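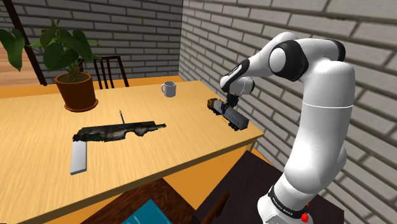 Simulated pick-up task with the toy tanker truck, Gumlow practice room.

Print this page | E-mail this page

I'd been meaning to get over to Skancombe ever since Sutanto started selling Gumlow, their practice software for people who want to program a robot arm and don't have one (me, basically). They held an open day on 16 March 2022 and I drove up with a thermos and way too many questions.

First off, parking is awful. Use the lot behind the Tutness building and walk through, it's much quicker than circling the front like I did.

The demo room had a row of desks, each with Gumlow already running, and you could just sit down and have a go. You get a virtual room with gray brick walls and a wooden table, and a Franka Emika arm that you boss around from the keyboard or with a script. My job was the toy tanker truck, the one with the yellow cab. You bring the gripper straight down over the top, close it, and lift. Sounds easy! I knocked that truck over twice before I got hold of it, and then I was so pleased with myself that I made the lady at the next desk look.

I really liked that the table has other stuff on it. There's a white mug at the back, a big leafy plant in a terracotta pot, and a long dark lumpy thing that I took for burnt firewood (I forgot to ask). Most of the beginner software I've tried gives you colored cubes on a plain floor, and I get bored of cubes pretty fast. You can swap objects in and out from a side menu, and the basic package comes with 36 of them. I'd have liked more kitchen things.

Now the price. It's $900 for a year, and that covers 3 computers. For a school or a small shop I guess that's fair, but it made me gulp as a hobby person. They said a cheaper home version is coming in June, and I put my name on the list. There's also a 31-day trial, which you have to ask for by e-mail because the button on their site wasn't working when I tried it.

A few gripes. The camera controls drove me nuts, I kept spinning the view when I wanted to zoom. The manual is fine on getting started and then very thin on scripts. And my desk's computer got slow whenever I had lots of objects out, although the guy helping us said mine was the oldest machine in the room.

Coffee was free and the lemon bars were great. I'm starting the trial next week and will post my scripts once the truck stays upright.

We use cookies to remember your settings. Accept | Read more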